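Vurnitis sim, December, afternoon session

Chasing the planner regression Carola reported on the cluttered-table layout. Rumer build from this morning, bimanual config, seed 132. Camera roll offset left in on purpose so that the extrinsics code gets exercised.
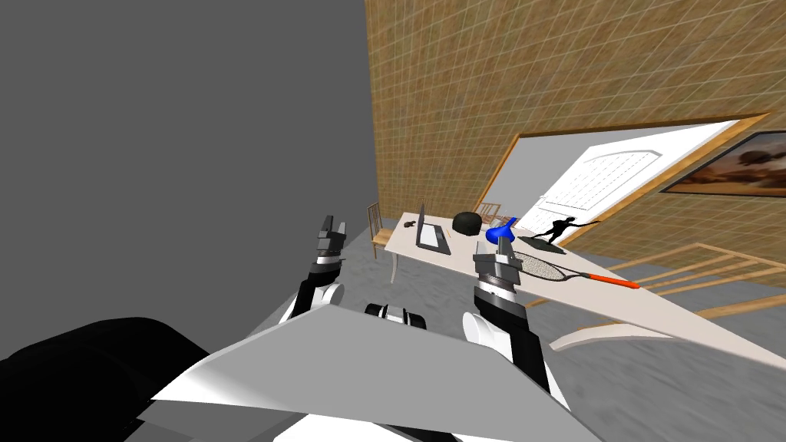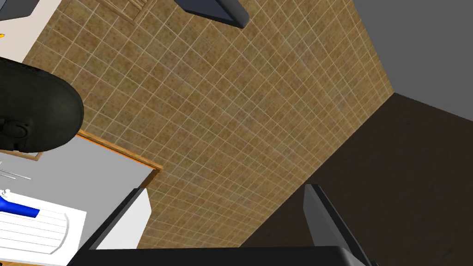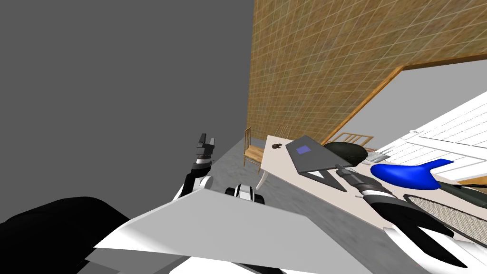 Frames dumped from the render node, head and gripper views mixed.

Symptom: right arm plans to a pregrasp over the table, then the checker rejects the last segment as a self-collision. Left arm is told to hold and is not part of the plan. Replayed the rejected trajectory with the checker off and found no contact in the physics log, so the checker is wrong and the planner is doing its job.

First suspect was the padding on the forearm mesh. Reduced it, no change. Second suspect was the transform tree. The roll is applied to the head camera node, but the checker reads the torso pose through the same node, so it gets rotated as well. Ashraf says this went in when Mendes was merged and the two branches used different parent names. With roll set to zero the rejections stop, which fits.

Patch: checker now takes torso pose from the base link directly. Ran 2000 plans with the roll on. Up to 4 rejections left in any batch, all of them near the wrist joint limit and all legitimate as far as I can tell. Planning time unchanged.

Still open:

- Gripper camera has its own roll parameter and I have not checked who reads it. Grep first, then ask Naa.
- Hold command on the left arm is re-sent every tick. Harmless but fills the log.
- Unit test for a rolled camera. There are 2 fixtures in Vuso that could be reused.

Patch is on my branch, not merged. Ohemaa to review. Padding put back to the old value.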